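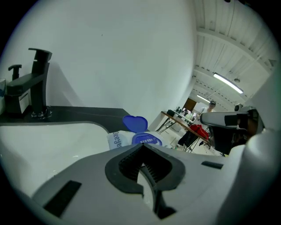

Arnel Belmonte

Aug 17, 2018

Hello all at the Partington fund! Second report on the Tevwood hedge and footpath project, and I'm much happier writing this one than I was the last.

When I wrote in May we had the stretch along Wandov Lane planted and not a lot else, and I was fretting about the dry spell. Well, it stayed dry, and we lost some of the hawthorn at the top end where the soil is thin and stony. The hazel has romped away though, and the dog rose is doing what dog rose does (my forearms can tell you all about it). Out of the 2,000 whips you paid for, the ones at the bottom by the brook look best by a mile.

The path is open from the lane to the second gate. We've put in 9 new posts and both kissing gates, and the boggy bit has proper drainage under it now, with stone on top. A lady with a pushchair came through the other week while I was raking it level and said she hadn't been able to get down there in years, which made my whole afternoon! 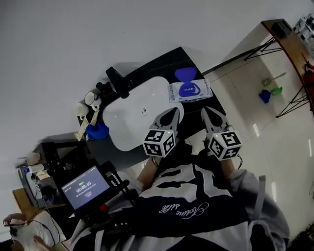
Will the dead hawthorn be replaced this year?

We'll replant in the winter, once the bare-root stock comes in, and I'd like to try blackthorn at the top end as it copes better with poor ground.

Money next. The stone cost more than Tollotard first quoted, as they had to bring it in by the small lorry to get under the bridge. I've covered that out of the tools line, so we're borrowing a post rammer for now and the overall total hasn't changed. Receipts are in the envelope with the signed form.

Still to do: the last bit of fence along the sheep field, the two signs, and mulching, mulching, mulching. We've had 11 work mornings so far and I'd like to fit in a few more before the ground gets claggy. If any of you fancy seeing it, wear boots and come in from the Wandov Lane end, the other gate sticks.

Arnel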